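작업 노트 / 포장 전 정리 공정 자동화
2018년 12월
장소: Pirkari 2층 시험 구역

Sterkero 셀 이관 건. 기존 수작업 라인에서 철망 바구니를 옮기던 작업을 그리퍼로 대체하는 시험, 3차분. 하루 투입량은 500개 기준으로 잡았고 이번 회차 처리량은 438개. 나머지는 시간 초과로 수작업 전환. 불량으로 빠진 것은 별도 집계표에 있으므로 여기 다시 적지 않음.

파지 위치는 바구니 윗테두리로 통일. 옆면 격자를 잡으면 손가락 끝이 칸 사이로 들어가서 놓을 때 걸린다. 4월 시험 때도 같은 현상이 있었는데 당시 기록에는 "정렬 불량"으로만 적혀 있음. 원인 항목을 나눠 적을 것. 열림 폭은 그대로 두고 접근 각도만 조정했다.

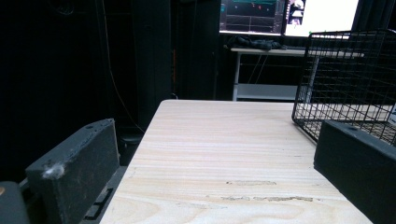 그림 1. 나무 작업판, 양쪽 손가락 사이에서 본 상태. 바구니는 오른쪽 손가락 뒤. 판 앞쪽에 긁힌 자국 두 줄.

판 표면 자국은 길이가 서로 다르고 긴 쪽이 가로 방향. 하강 높이 설정과 관련 있는지 확인 필요. 다음 회차 전에 자국 위치를 종이에 옮겨 두고 비교한다. 왼쪽 손가락 바깥 면에 흰 보풀 같은 것이 붙어 있음. 파지면은 아니지만 청소 항목에 손가락 바깥 면도 넣는다. 현재 점검표에는 안쪽 면만 있다.

인원 배치 변경. 옮기기 담당 두 자리가 없어지고 감시 및 복구 담당 한 자리가 생김. 남은 한 명은 Doucette 라인 검수로 이동. 손목 부담은 줄었다는 의견이 많음. 대신 서서 기다리는 시간이 길고, 정지 신호가 언제 올지 몰라 자리를 못 비운다는 불만이 새로 나왔다. 정지 한 번에 복구까지 평균 58초 전후. 숙련자와 신규자 차이가 크다. 숙련자는 화면을 보기 전에 소리로 먼저 안다고 함. 교육 자료에 넣을 방법은 아직 없음.

작업 속도를 사람이 정하지 못하는 점도 지적됨. 수작업 때는 바구니가 밀리면 옆자리에서 받아 줬는데 지금은 셀이 멈추면 뒤 공정까지 같이 선다. 완충 구간을 늘리자는 안이 있으나 바닥 면적이 부족하다. Brondotard 쪽 배치도를 받아서 통로 폭부터 다시 계산.

교대 인수인계 양식도 바꿔야 한다. 지금 양식은 개인별 처리 수량을 적게 되어 있어서 감시 담당은 쓸 칸이 없다. 정지 횟수, 정지 원인, 수동 전환 여부로 대체. 단, 정지 횟수가 개인 평가로 쓰이지 않는다는 문구를 양식 상단에 넣어 달라는 요청이 있었고 그대로 반영하기로 함.

복구 절차 메모
정지 확인 후 손가락을 먼저 열고, 바구니를 손으로 빼고, 원위치 복귀. 순서를 바꾸면 바구니 테두리가 휜다. 이번 회차에 휜 것 3개, 모두 야간조. 야간조에는 절차서 출력본이 없었음. 출력해서 셀 옆에 붙일 것.

남은 일
하강 높이 재측정
청소 점검표 수정
인수인계 양식 초안 회람
Sterkero 쪽에 경고음 음량 조절이 되는지 문의. 안 되면 스피커 위치 변경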